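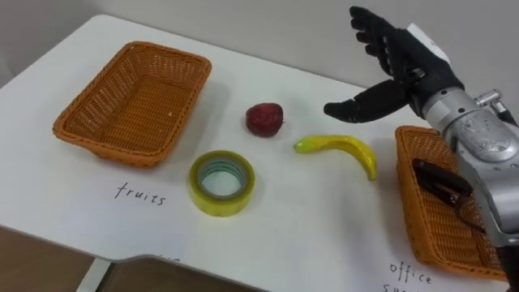

Gil-soo Baek asks in the comments on section 3 whether the OCR profile has to be assigned before the input folder is activated or whether it can be added later. It can be added later, but files already in the queue keep the profile that was active when they arrived. The steps below assign the profile first.

4. Setting up scheduled OCR in Zudik

4.1 Before you start

The Zudik service must be installed and running under an account with read and write access to the input and output folders. A mapped drive letter does not work for a service account. Enter the full network path.

Note: Scans made with the Stukden driver arrive as multipage TIFF files. Turn on "Split by blank page" in the driver or in Zudik. If both are on, single-page documents can be dropped.

4.2 Create the profile

1. Open the Zudik console and select Profiles > New.
2. Enter a profile name. Spaces are allowed. Slashes are not.
3. Under Recognition, choose the document language. Up to 4 languages can be selected per profile. Each added language lengthens processing.
4. Set Output type to "PDF with text layer."
5. Leave Deskew on. Turn off Despeckle for documents with small print or dotted form lines.
6. Click Save. The profile appears in the list with the status Idle.

Caution: Saving a profile under an existing name overwrites the old profile without a prompt.

4.3 Assign the input folder

1. Select Folders > Add and enter the path.
2. Choose the profile created in 4.2.
3. Set the polling interval. The default is 60 seconds.
4. Set "Wait for file release" to Yes if the scanner writes directly to the folder. With this set to No, Zudik may pick up a file that is still being written and log error 277.
5. Click Activate.

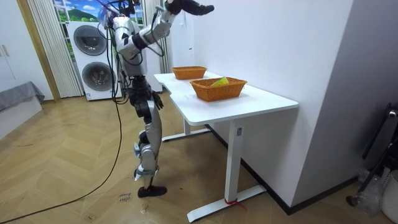 After activation, the folder is polled at the interval set in step 3. Subfolders are ignored unless "Include subfolders" is checked. The output folder must not be located inside the input folder when this option is in use, or finished files will be processed again.

4.4 Schedule large batches

1. Open Schedule and select the folder.
2. Choose a day and start time. Sunday at 2:00 a.m. is the default and does not overlap with the index rebuild.
3. Enter a stop time. Files in progress at the stop time are completed. The rest stay in the queue until the next run.

Note: File names longer than 245 characters, including the path, are moved to the Rejected folder. Shorten the name and copy the file back to the input folder.

4.5 Export to Lirkovance

If the archive module is licensed, a Lirkovance tab is shown in the profile. Enter the server name and the target cabinet, then click Test. A failed test does not block saving. Files that cannot be delivered are held in the Outbox folder and sent again at the next polling interval.

Settings for the older Kwiatkowski connector are in section 7.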